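Categories: Corrections | Prison labor | Reentry programs
Search this encyclopedia Go

Girel Work Release Program

The Girel Work Release Program is a scheme under which people nearing the end of a prison sentence at the Girel facility take paid jobs outside the walls and return at night. It is run by the prison administration with a private contractor, Hesier, which finds the employers and handles payroll. Supporters describe it as a proven route out of crime. The evidence for that claim is thin.

Background

Girel had a furlough system before the present program, but it was small and depended mostly on what each warden would allow. The current version was proposed by Petro Bilyk, then deputy warden, who argued that people released straight from a cell to the street did badly because they had no job waiting. Hesier was hired without open bidding. The administration has said no other firm was qualified, though it has never published the list of firms it considered.

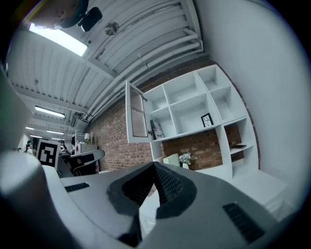 Ceiling of white corrugated metal panels with a light panel.

Eligibility

Applicants must be within 2 years of release and have a clean disciplinary record for the past 3 months. People convicted of certain violent offenses are excluded. Final approval rests with a classification officer, whose reasons are not given in writing. Critics have noted that these rules pick out the people least likely to return to prison anyway, which makes any success rate hard to read.

Wages and deductions

Participants are paid at the employer's normal starting rate. Room and board, transportation and court debts are then taken out, along with a fee kept by Hesier. The size of the fee is treated as a trade secret. A published sample pay slip shows the deductions only as a single line.

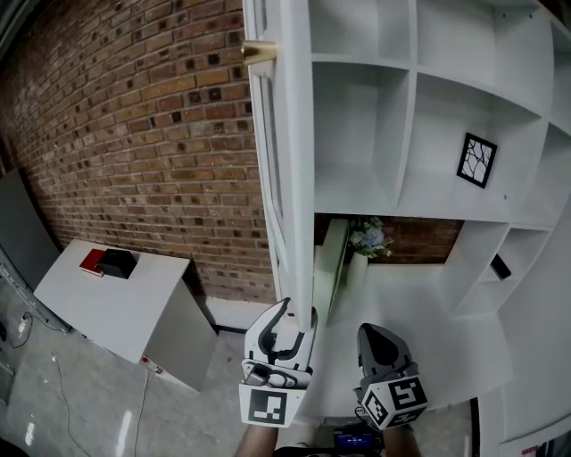
Employers have mostly been warehouses and food plants in Saavedra and Jatley. Few of the jobs continue after release, partly because many participants go home to other towns. The program's own leaflets speak of "career placement" — a generous term for night shifts on a packing line.

Results

The administration states that 2785 people have taken part. It is unclear whether this counts individuals or placements, and a person who changed employers may appear more than once. The often-repeated claim of a sharp fall in reoffending comes from a follow-up of roughly 100 participants, all of whom had finished the program. Those sent back to full custody partway through were left out.

Roksolana Savchuk, a criminologist, reviewed the follow-up in a paper dated July 2, 2021. She found no comparison group and no account of how the sample was chosen. Her conclusion was that the program might work, might do nothing, or might do some harm to people who lose their place over minor rule violations. Hesier replied that her paper ignored "lived outcomes" but released no further data.

See also

Day parole
Halfway house
Prison furlough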